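**Clear Plastic, Lots of Light**
Gallery page by Wen-hsiung Wu, updated Saturday, August 23, 2025

I love see-through stuff. Cups, bottles, jars, lids, the little trays that cherry tomatoes come in – if I can look through it, I want a picture of it! This page started as a corner of my Landton kitchen pages and then took over, so now it has its own spot. My whole collection is around 3,000 pictures by now and most of them will never go up (you're welcome), but I pick out the ones I keep going back to.

What gets me is how much an ordinary cup can do. It picks up a window, a lamp, a sleeve, whatever is close by, and bends it all into pale stripes. Tip it over and the stripes go somewhere else completely. I once spent 80 minutes on one tumbler at my sister's place in Grosstead and came home thrilled with 11 shots of it. She has hidden the tumblers now.

Click any picture for the large version. The large ones are worth it for the rims.

## Cups and bottles

**Cup with a label.** Clear plastic, tilted over, with pale reflections all along the walls and a small white label near one side. I'm a sucker for that curved rim! The bottle in the lower right is clear too, with a white screw cap – two kinds of see-through in one go.

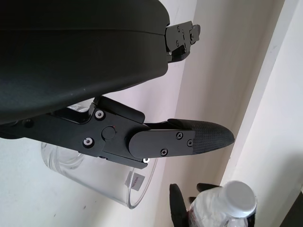 ## Next up

Jars! I have 13 from the Baek swap table in January, still waiting for a sunny morning. Ribbed ones first, then the tiny square ones with the lids I can never get off. If you have a favorite kind, write and tell me.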